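部屋の色を決める前に、その部屋の音を聞く
リネア・エングストレムさんに聞く、住まいの色のこと

聞き手・文 ロレンツ・ヴァルナー
2021年7月6日

リネア・エングストレムさんの仕事場は、ブラルトホルムの港から坂を上がったところにあります。一階は以前パン屋だったそうで、窓が大きく、午前中は光がたくさん入ります。壁は白ではなく、少し灰色をまぜた薄い黄色です。私が椅子に座ると、エングストレムさんはまずお茶を出し、それから「今日は色の名前をあまり使わないで話しましょう」と言いました。

エングストレムさんは住宅の色彩計画を専門にしています。新しい家よりも、人がすでに長く住んでいる家の相談が多いといいます。日本語は大学で学び、その後、京都の塗装店で二年働きました。今回の話は日本語と、ときどき英語で聞きました。

塗装店で習ったこと

最初に、どうして色の仕事を選んだのかを聞きました。

「選んだという気持ちは、あまりないのです。私は建築の勉強をしていましたが、図面がとても下手でした。線がいつもまっすぐになりません。でも、模型に色を塗るときだけは先生がほめてくれました。それで、ほめられるほうへ歩いて行きました」

京都の店では、はじめの六か月は色を塗らせてもらえなかったそうです。毎日、壁を洗い、古い塗料をはがし、穴をうめました。

「親方は、下地が悪い壁には色を塗ってはいけない、と言いました。私は早く塗りたかったので、少し怒っていました。今は、お客さまに同じことを私が言っています。色の相談に来た人に、まず壁のひびの話をします。がっかりした顔をされますよ」

そのころのノートを見せてもらいました。左のページにはスウェーデン語、右のページには日本語が書いてあります。漢字はところどころまちがっていて、赤い鉛筆で直してあります。直したのは親方の奥さまで、「壁」という字だけで三回直されていました。

音を聞く、とはどういうことか

エングストレムさんは、はじめての家に行くと、しばらく何も話さないで部屋に立っているそうです。

「音を聞いています。道の音、冷蔵庫の音、上の階の人が歩く音。音が多い部屋では、住んでいる人はもう疲れています。そこに強い色を四方に塗ると、休むところがなくなります。反対に、とても静かな部屋では、うすい色だけだと少しさびしいと感じる人がいます」

これは科学ですか、と私は聞きました。エングストレムさんは笑って首をふりました。

「いいえ、私の習慣です。証明はできません。ただ、静かに立っていると、お客さまのほうから話しはじめます。この窓のそばで母がいつも本を読んでいました、とか、この角はきらいです、とか。私にはその話が必要なのです。色見本を先に出すと、人は見本の話しかしません」

きらいな角の話が出たときは、その角をかくすのか、目立たせるのかを一緒に考えます。多くの人はかくしたいと言います。けれども、思いきって濃い色にしたら、そこが家族の一番好きな場所になった家もあったそうです。

二つの色が出会うところ

私が特に聞きたかったのは、一つの部屋に二つの色を使う方法です。私の家でも妻と意見が分かれて、居間の塗りかえが止まっています。妻は緑、私は青がいいと思っています。

「それなら、二人の間にある色を二つ使えばいいでしょう。濃い色を一つ、明るい色を一つ。大切なのは、どこで出会わせるかです。私は部屋の角で変えるのが好きです。一枚の壁の途中で変えると、線をとても上手に引かなければなりません。角なら、家がもう線を引いてくれています」

濃いほうの色は、どの壁に使うのでしょうか。

「窓と向かいあう壁に使うことが多いです。光を受けるので、濃くても重くなりません。窓のある壁を濃くすると、外の明るさとの差が大きくなって、目が疲れる人がいます。でも、規則だと思わないでください。北の国の冬と、京都の夏では、光が全然ちがいます」

床の色も忘れられやすい、とエングストレムさんは続けました。木の床は茶色という一つの名前で呼ばれますが、赤い茶色もあれば、黄色い茶色もあります。赤みのある床に青緑の壁を合わせると、どちらの色も強く見えます。家具の木が蜂蜜のような色なら、その間に入って少しやわらげてくれるといいます。

「壁に絵を掛けるときは、額は細くて暗いものが扱いやすいです。濃い壁では額の線が静かになって、絵の中の色だけが前に出ます。明るい壁では、同じような額がはっきりした線に見えます。夕焼けのような暖かい色の絵は、冷たい色の壁でよく生きます」

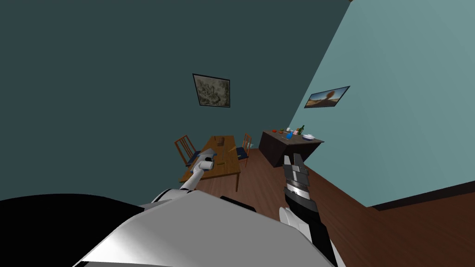 失敗した仕事のこと

失敗の話も聞かせてくださいとお願いすると、エングストレムさんは少し考えてから、エベレ・オコロさんという音楽の先生の家のことを話してくれました。

「オコロさんは台所を赤くしたいと言いました。私は反対しました。狭い台所でしたし、西の窓がありました。夕方には火事のようになると思ったのです。それで、やわらかい土の色にしました。きれいにできました。写真もとてもよかったです」

次の年の九月、オコロさんから手紙が来ました。台所を自分で赤く塗りなおした、と書いてありました。

「見に行きました。夕方でした。本当に火事のようでした。そしてオコロさんは、その中で歌いながら玉ねぎを切っていました。ああ、私はこの人の話を聞いていなかった、と思いました。光のことは正しかったのです。でも、この人が火の中で料理をしたい人だということを、私は知りませんでした」

それからは、反対するときに必ず一度、その理由を紙に書いてお客さまに渡すようにしているそうです。紙を読んで、それでも塗りたいと言う人には、塗ります。

小さい見本を信用しない

これから部屋の色を変えたい人に、何をすすめますか。

「まず、大きい見本を作ってください。店でもらう小さい紙では分かりません。厚い紙に塗って、壁に貼って、朝と昼と夜に見てください。電灯の下でも見てください。貼る場所も変えます。同じ色が、角では暗く、窓の横では明るくなります。それから、塗った紙のまわりに白いところを残さないほうがいいです。白があると、色は本当より濃く見えます」

コンピューターで見るのはどうでしょうか。

「若いお客さまは、よく画面で部屋を作って持って来ます。話を始めるには便利です。濃い色と明るい色の組み合わせを、すぐに変えてみることができますから。私もします。ただ、画面の色をそのまま注文しないでください。画面は自分で光っていますが、壁は光りません」

もう一つは、天井のことでした。壁だけを塗って終わりにする人が多いけれど、古い天井は真っ白ではなくなっているので、新しい壁の横で急に黄色く見えることがあるそうです。予算が足りないときは、壁を一枚あきらめてでも天井を塗るほうがいい、とエングストレムさんは言います。

色の名前について

お茶が冷めたころ、はじめに言われたことの理由を聞きました。どうして色の名前を使わないのでしょうか。

「名前を言うと、みんな分かったつもりになります。私が青と言うとき、あなたの頭の中の青は私のとちがいます。日本で、信号の青を見て、私はとてもおどろきました。私の目には緑でした。でも親方は、青だと言って道を渡って行きます。私は信号の前で一人で立っていました」

だから打ち合わせでは、物で話すのだそうです。雨の日の港の水、祖父の上着、切ったばかりの梨。お客さまが持って来た物を机にならべ、その中から色を探します。ある人は庭の石を持って来ました。別の人は、子どものときの毛布の切れはしを封筒に入れて来ました。

私は妻の緑と自分の青の話をもう一度しました。エングストレムさんは、次に来るときには、二人がそれぞれ好きな物を一つずつ持って来てください、と言いました。家に帰ってそのことを伝えると、妻はすぐに台所へ行って、古い茶筒を出してきました。私はまだ決めていません。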